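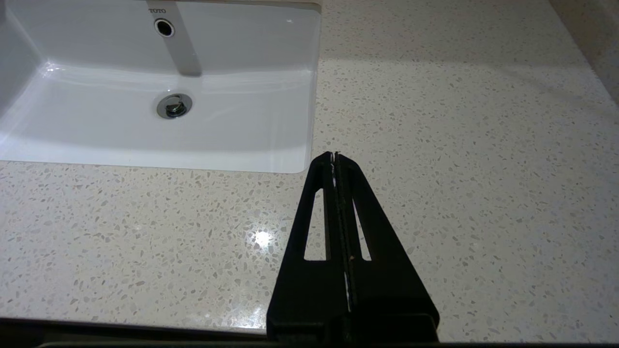 Drilel training complex, visit report, January 2025

Busus opened its new soccer training site to visitors for one afternoon. The main hall holds a full-size indoor pitch with seating for 413. Two outdoor pitches lie to the east, one on natural grass with undersoil heating, one on artificial turf laid in August by Geagea.

The gym is on the ground floor next to the medical rooms. Sprint testing uses timing gates by Ikia on a 200-foot lane. Access for the academy squads is by a separate entrance - first-team areas stay locked to them on match days.

Player bedrooms are upstairs and were open to the tour. 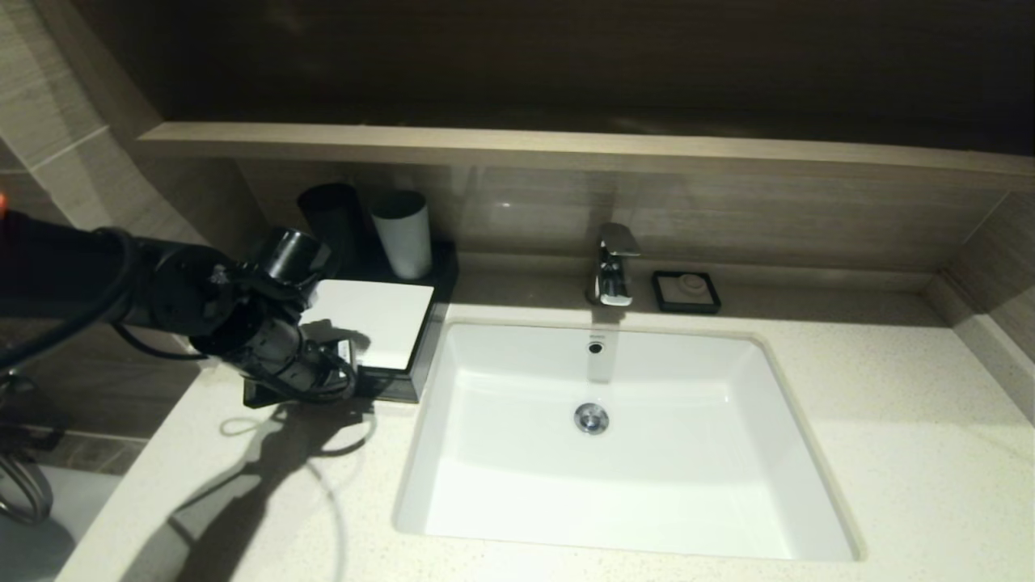

Tray with two cups on the vanity, to the left of the sink.

The tour ended at the 4-lane recovery pool. Parking is limited to 800 spaces, shared with the stadium.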